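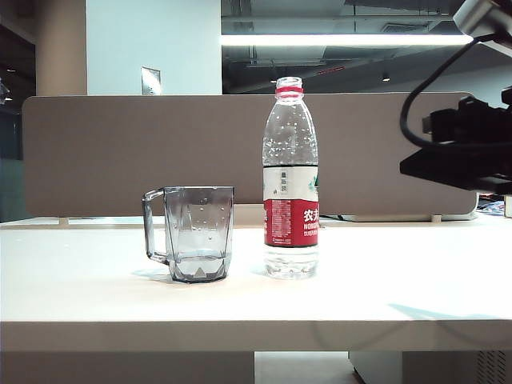

Tredlow fellows finish doctorates on rural phone and internet access

Seven students from the Tredlow Center's fellowship in communications policy have now completed their doctorates, the last of them defending her thesis in April before a full room and, we are happy to report, a good many relatives who had driven a long way to be there. It has been a slow and sometimes bumpy road since the first group enrolled, and everyone here is very pleased to see so many of them reach the end of it.

The fellowship was set up to bring working people from phone regulators, town offices and small internet providers back to the university for a few years, so they could study the questions that had been landing on their desks all along. Who pays for a cable to a valley with 11 houses in it? What should a family on a low income be charged for a basic connection? How does a small regulator keep up with companies that have far more lawyers than it does? These aren't glamorous questions (one examiner was overheard calling them "plumbing," and meant it kindly), but they matter a great deal to the people waiting for a signal.

The newest graduate wrote her thesis on shared networks in the Skerkia district, where several small providers use the same masts and split the upkeep between them. She spent two long winters going through maintenance records and sitting in on meetings, and she gathered survey answers from 4000 households. Her main finding is that sharing brought prices down fastest in the places where the agreement was written in plain terms and posted where customers could read it. Where the terms were kept private, prices hardly moved, and complaints took much longer to settle. Her examiners asked for only minor corrections, most of them to the tables in chapter 6, and she had those turned in well ahead of the deadline.

She will be staying on with us for another year, which delights her colleagues, to turn the thesis into a short handbook for district officials. The Hinrichs Fund has agreed to cover the printing, and the survey answers will be placed in the Emix archive with names and addresses removed, so that other researchers can make use of them. Anyone who took part in the survey and would like a copy of the results can write to the center's front office and one will be mailed out free of charge.

Applications for the next round of fellowships are open now. Applicants should have a master's degree in any subject and at least three years of work in communications, public administration or consumer affairs, and part-time study is possible for those who can't leave their jobs. Forms are available from the front office, which is open until 4 p.m., and the staff there are always glad to talk things over with anyone who isn't sure whether to apply.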